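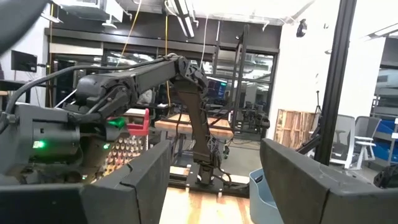 3 min read

Print | E-mail

Charmaine Lekota
Notes on refitting the workroom, for anyone doing a similar room on a similar budget. Mostly floor, bench and glass. Thread.

Charmaine Lekota
The drawing gave the clear width between the side wall and the partition as 3,000 mm. Measured at bench height it is 2,824 mm. The drawing was made before the wall lining went in. I had already ordered the bench top to the drawing.

Charmaine Lekota
Butcher block cuts cleanly with a track saw and a fine blade. Tape the line, score first, support the offcut. Erick Biwott held the far end. The offcut is now a shelf in the store.

Charmaine Lekota
Finish on the top is two coats of Fedolia hard oil, light sanding between. The freshly cut end grain took a lot more than the face. Do the underside as well or the board will cup. I left it overnight before putting any weight on it.

Charmaine Lekota
The top sits on black framing, fixed through slotted holes. Wood moves across the grain and steel does not. Round holes with tight screws will split a top like this over one dry winter.

Charmaine Lekota
Floor: light wood, floating, over a thin underlay. Leave the expansion gap at the partition too. The glazing installer wanted to run sealant straight into it. Sizwe Visser put a strip of foam in there first, so the floor can still move under the bead.

Charmaine Lekota
Glass partition. It was chosen so the desks on the other side could borrow daylight from this side. That works. What I underestimated is reflection – after dark you get the room lights and the screens in the same pane.

Charmaine Lekota
Turning off the ceiling row nearest the glass fixes most of it. Separate switching per row should have been in the electrical spec. It was not. Retrofit quote is sitting with Ntombi Ngubane.

Charmaine Lekota
Black posts: I prefer them to white in a working room. They hide scuffs and cable ties. They do show dust and sanding residue, so wipe down with a barely damp cloth after any cutting.

Charmaine Lekota
Wall screen goes above the desk, small size, on a plain bracket. Find the stud. The first bracket went into board only, with plastic plugs, and it had a visible droop by the afternoon. Moved it sideways to the stud and filled the old holes.

Charmaine Lekota
Cables. Anything that crosses open floor gets walked on. Ours now run along the wall and rise at the desk. Hook-and-loop ties throughout, no zip ties, as we change things every March and I am tired of cutting them.

Charmaine Lekota
Replying to Zodwa Moodley: the oil is food safe once cured according to the tin, but this is a workroom and I would not put lunch on it. Re-oil when a drop of water stops beading.

Charmaine Lekota
Open items: row switching, a threshold strip at the door, and felt pads for the stools. The pads we have came off within a week. If anyone has a screw-on type that does not mark oiled floors, send me the part name.

Print this thread | E-mail this thread

Contact | © Charmaine Lekota | Back to top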